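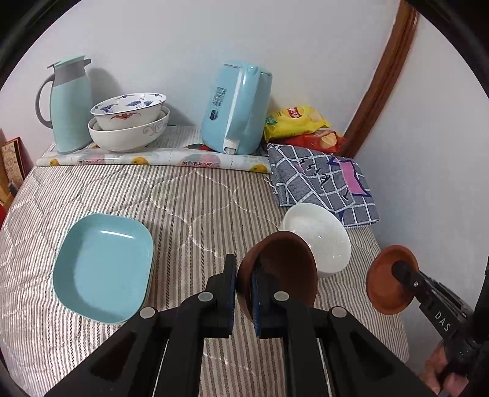 A thread on moving four miles, from one side of Westholm to the other, which I was told by everybody would be easy because it's only four miles.

The distance is the part the truck does. The truck is fine with it. The truck would have been fine with forty. Everything I'm about to complain about took place inside two buildings.

I've moved nine times as an adult and each time I've told myself I own very little. I say this while standing in front of a closet I haven't opened all the way since spring.

First came the free boxes. There's a whole culture of free boxes. You go behind the liquor store in the morning and you make polite, tense eye contact with another person who is also behind the liquor store in the morning.

Liquor boxes are great, by the way. Small, strong, have dividers. The only drawback is that your new neighbors watch you carry in box after box of rum and form a view.

I also bought boxes from Ullell, the moving supply place out past the car wash, where a box costs more than most of the things I put in it. They come flat. They sell you a special tape for them. They sell you a gun for the tape.

I got the tape gun. I'd like to report that I'm bad at the tape gun. It has little teeth and it knows where my knuckles are.

Final count was 56 boxes. I counted because Ullell will take back unused ones for store credit, so I now have store credit at a store I hope never to walk into again.

Things people tell you about packing a kitchen: start early, do the stuff you never use first. So I did. This was a mistake, as I then spent two weeks wanting the gravy boat.

I have made gravy maybe once in my life. The day after I taped up that box I wanted to make it every night.

Also, do you know how much newspaper a kitchen takes? I don't get a newspaper. I had to ask my downstairs neighbor for hers. She'd been saving them for some purpose of her own and handed them over like she was giving up a kidney.

And then you read them, obviously. You're on the floor at eleven at night wrapping a mug in a zoning dispute and you have to find out how the zoning dispute went. It went to a second hearing. I don't have the second hearing. That's around a different mug.

Dishes are their own problem. I went in thinking I had a set. I have parts of five sets, each one abandoned by the store it came from right around the time I broke something.

My theory is that stores wait. You buy four bowls, they watch your house, the first one hits the floor and somewhere a phone rings and a guy says "okay, discontinue it."

(If anyone has an old green dinner plate with a raised rim, kind of the color of pea soup, please write to me. I'll pay. I won't pay much.)

The giveaway pile started as a shelf, moved to a corner, and by April was what I'd call the living room. The rule was that anything I hadn't touched in a year had to go. I touched a lot of things that week, for legal reasons.

I took four bags to the thrift store and came home with a lamp. I'm not taking questions on the lamp.

Now. The new building. It's called the Clekasora. I don't know what a Clekasora is. I asked at the leasing office and they said it was "more of a feeling." The feeling is beige.

To move into the Clekasora you reserve the elevator. The elevator reservation is two hours long and comes with a $300 deposit, in case you do something to the elevator. I've been in that elevator many times now and I believe somebody got there ahead of me.

You also have to book the loading spot, and that's a separate form, and the separate form won't let you pick the same two hours. I had the elevator from ten to noon and the loading spot from noon to two. I brought this up. I was told a lot of residents find that it works out.

How it works out is you park on the street with your flashers on and you run.

I want to say a word about friends who help you move. I love them. I also learned things about them. One is a lifter. One is a door holder. One found the box marked BOOKS in the first ten minutes, picked it up, put it down again and was next seen "organizing" the curb.

No judgment, I'm a door holder by nature too. I just couldn't be one that day, with it being my stuff.

You have to feed them. This is the contract. I went to Czerwiński, the bakery on the corner of my old street, and got the ham rolls and the poppy seed thing that looks like a log. I've been going there for years and told them at the counter I was moving away. "Where?" Four miles. "Oh," and back to slicing.

I don't know what I wanted. A small parade.

For the record I've been back since. I've been back more since moving than I ever went when it was at the end of my street. It takes twenty minutes on the bus and I do it for a log.

Labeling. I began with a system. Room, contents, and a number that matched a list on my phone. The first boxes are beautiful, you could hang them in a bank.

Somewhere in the thirties the labels just say KITCHEN?? with the question marks. After that there's one that says STUFF (GOOD). One of the last ones says NO.

I opened NO. It has an extension cord, some birthday candles, one boot, and my passport.

The other boot has not come up yet. I still have eleven boxes to go and I'm trying to stay calm about it.

Oh, and the address changes. You'd think you live in one place. You live in one place as far as you're concerned. You live in thirty different databases as far as everybody else is concerned and each one needs a password you set up in a better mood.

The dentist wouldn't take the change over the phone, and the pharmacy would only take it over the phone. The gym mailed a letter to my old address confirming my new address.

The old apartment, meanwhile, had to be cleaned. Really cleaned, the kind where you pull the stove out. I had lived with that stove for six years and we'd had an understanding about what was behind it.

What was behind it: a spatula I'd accused a roommate of taking. I've thought about contacting her. I think it's been too long and she seems happy.

You never get a place as clean as you do on the day you leave it. I stood there in socks looking at this gleaming kitchen and thought, well, I'd live here.

I did get most of the security deposit back. They kept a bit for "wall." One word, no details. I've hung exactly the normal amount of things on walls and I'd like to see the wall's evidence.

First night in the new place I couldn't find sheets, so I slept under my coat and a beach towel. I found the sheets the next morning in the box I'd been using as a nightstand.

New apartments make noises and you have to learn each one from scratch. There's a click that's the fridge, and a longer click that I thought was the fridge. There's a thump at 6 a.m. that I've decided is a neighbor with a rich inner life.

The light switches are all on the wrong side of the doors. I've been slapping bare wall in the dark for a month. Maybe that's what happened to the last wall.

Some good things, to be fair. The shower is hot right away. The window over the sink looks at a tree, and the tree has a squirrel in it who's clearly had the place longer than any of us. There's a closet with a light in it, and I go in there sometimes.

Several people have asked if I'd do it differently. Sure. I'd throw out half of it before packing, and I'd write a real word on every box. I said both of these things after the last move too. I know because I found the note. It was in STUFF (GOOD).

Anyway the Clekasora still has my elevator deposit. They say five to seven business days from the inspection. I asked when the inspection is and there's a form for that.

Will update if the boot turns up. Still looking for the green plate, too.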